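Domport Residents' Forum: Lost Property Policy

dhijazi_office
Unclaimed accessories will be held for 23 days and then passed to the Kindness clothing drive. This applies to hats, scarves and belts.
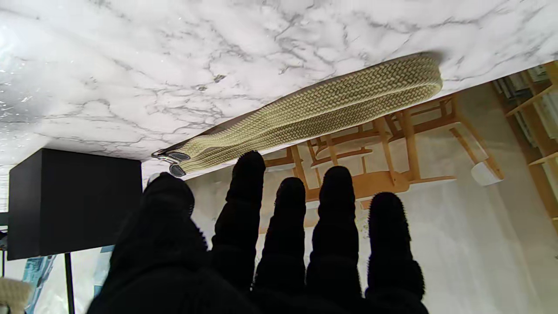
Woven belt, olive-khaki.

otov_unit14
I respectfully object. Many residents travel in August, and the former rule allowed six weeks.
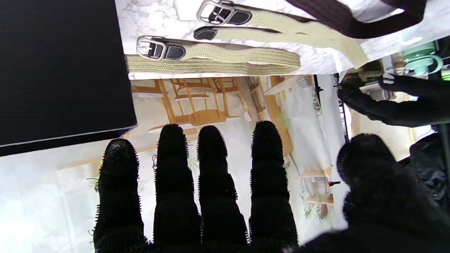

A shorter period would penalize those households without notice. I request that the change be deferred.

S. Koubek
I do not agree. The storage closet is full, and the notice was posted in both lobbies.

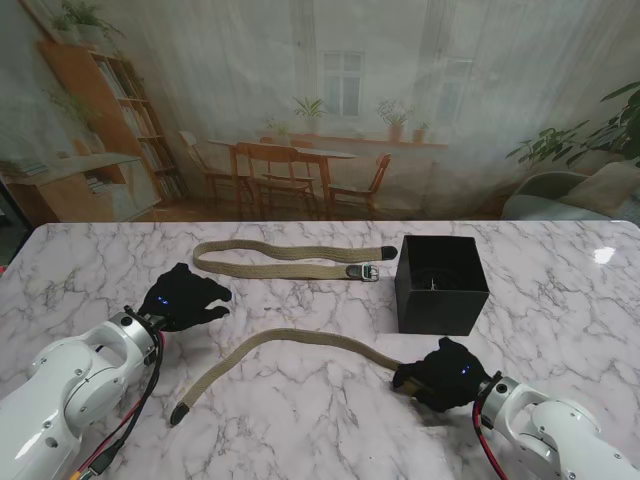 Building Services

dhijazi_office
Residents who expect to be away may file a hold request at the front desk. Objections will be accepted in writing until 6 p.m.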